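**Ticket 609: member directory export drops businesses**

Status: still open on my end, sorry!

Hi again, me from the Ustia business association. Quick recap for whoever picks this up: we use Mustetti for our member list, and every July I export the whole thing so we can print the local shopping guide. The dashboard says we have 1,251 member businesses. The export I pulled this morning was short by 13, and I only noticed when the bakery on the corner called to ask why they weren't in the proof (they pay for the bigger listing, so you can imagine how that call went).

What I've tried so far:

- Exported again in a different browser. Same gap.
- Cleared the "active only" filter. Same gap.
- Switched the file type from spreadsheet to plain text. Got 4 of them back, which made me very happy for a minute!

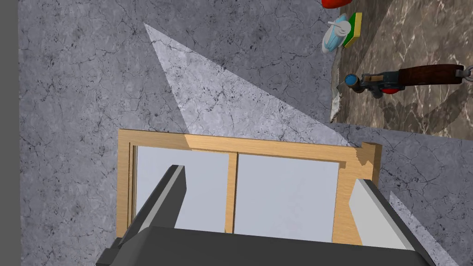 *Wooden frame on gray marble, seen from overhead.*

So then I went through the missing ones by hand. Kauppinen is one of them, and so is Letuvari, and both changed their business category this spring when we split "Retail" into "Retail" and "Home & Garden." I opened Letuvari's record, picked the category again from the drop-down, hit save, and ran the export – and there they were! I did the same for Kauppinen and nothing happened, so now I'm stuck. The only difference I can find is that Kauppinen has a second address on file, and the old category is still showing on that one. It's grayed out and I can't click it.

Could you unlock that field, or fix it from your side? I don't want to delete the address and lose their renewal history. The printer needs my file by 3 p.m. tomorrow, so even a hand-made list would do for now. I'm at my desk until 5.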